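Looking after fight gear at home
By Desmond Escobedo
20 July 2022

Two of my kids train at Kemberg Grappling and I still box a bit, so there are three gear bags in our laundry most nights. These are the things that work at our place. Check the label on your own gear first.

Gloves

Open them as soon as you get in the door. Undo the straps all the way, pull the tongue back and wipe the inside with a cloth dampened with white vinegar and water, half and half. Stuff them with newspaper for an hour, then take the paper out and stand them cuff up near an open window. Don't put them on a heater or leave them on the dashboard. My first pair of Gulo gloves cracked across the knuckles after one summer in the ute.

Cedar chips in an old sock are good between sessions. Change the chips when they stop smelling of anything.

Hand wraps

Do up the velcro before they go in the wash or they'll grab everything else in the load. A mesh bag stops them knotting. Cold wash, no fabric softener, hang over the line folded in half. Roll them while they're still a tiny bit damp and they come out flat, but finish drying them unrolled if you're not training the next day.

Gis and rash vests

Wash the same night. If you can't, hang them up and don't leave them balled in the bag. For a gi that has started to smell even when clean, soak it in a tub of cold water with a cup of white vinegar for 4 hours, then wash as normal. Never mix vinegar with bleach. Bleach weakens the cotton anyway and turns the stitching yellow.

Blood comes out with cold water and plain soap if you get to it early. Hot water sets it. For an old stain, dab on a paste of bicarb and water, leave it half an hour and brush it off with a nailbrush.

Belts can be washed. They'll fade a little.

Mouthguards

Rinse in cool water, brush with an old toothbrush, let it dry, then put it in a case with holes. Boiling water will change the shape. Write your name on the case, as they all look the same at the bottom of a bag.

Food on training nights

We eat late, and nobody wants anything heavy at nine o'clock. I cut the veg and chicken before we leave and keep them in separate tubs in the fridge. Steaming is quick and there's only one pan to wash. Put the chicken on the bottom tier so it doesn't drip on the greens, and line each tier with baking paper or cabbage leaves.
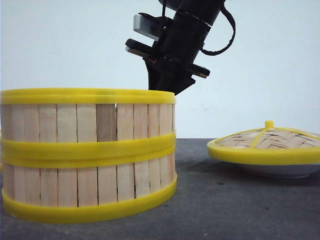
Two-tier bamboo steamer with its lid.

Bamboo needs much the same care as gloves. Wash it in warm water without soap, shake it off and leave it somewhere airy until it's dry right through. If you put it away damp in a cupboard you'll get mould.

Mats in the garage

Sweep first, then mop with a mild disinfectant made up to the strength on the bottle. Use a mop that's only for the mats. Lift the edges every couple of weeks and look underneath, particularly on a concrete slab. Ours went down in May and there was mildew in one corner before the end of winter. Standing the mats on their sides for a day fixed it.

The bag itself

Turn it inside out over the line once a week. Shake out the tape and the muesli bar wrappers. If the zip sticks, rub a candle along the teeth.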